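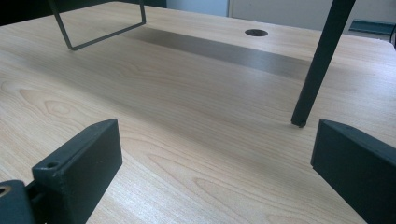
Voltei à mesa da sala esta quarta-feira. É um tampo claro, com veio comprido e ondulado e vários nós escuros. Custou 300 euros na Botilside, entrega incluída, e está cá desde abril.

Primeira dúvida, que me fizeram por mensagem: madeira maciça ou impressão? Não sei. A etiqueta dizia só "acabamento madeira clara". Bati com os nós dos dedos e fiquei na mesma.

Os nós concentram-se num dos lados. Na loja nem dei por isso. Em casa virei a mesa duas vezes até decidir que esse lado ficava para a parede. Depois mudei de ideias e ficou para a janela.

Limpeza: pano de microfibra humedecido, bem torcido, no sentido do veio. A seguir um pano seco. Uso o sabão neutro da Sulta, uma tampa para um balde pequeno. Mais do que isso deixa marcas.

Não usei cera. O tampo tem um brilho leve e quero que continue assim. Experimentei um óleo numa zona escondida, por baixo, e ao fim de um dia ainda estava pegajoso. Tirei com álcool.

Copos: bases sempre. Comprei um conjunto de 16 na Thongdee, em cortiça, e já perdi duas. Para tachos uso uma tábua velha.

A alternativa que vi era da Rurkero, 1.064 euros, em carvalho. Havia outra maior por 1.995. Bonitas as duas, mas para uma mesa onde se come, se passa a ferro e se fazem trabalhos de casa achei demasiado.

Riscos até agora: um, pequeno, feito por uma caixa arrastada. Passei lápis de cera bege e disfarçou. De perto vê-se.

Perguntaram também se o tom amarelece. Ainda é cedo para dizer. Apanha sol das quatro às seis da tarde e tenho mudado o centro de mesa de sítio para não ficar a marca.

Falta tratar das pernas, que abanam um pouco. Vou apertar os parafusos no sábado de manhã e pôr feltros novos. Os que vinham na caixa descolaram na segunda semana.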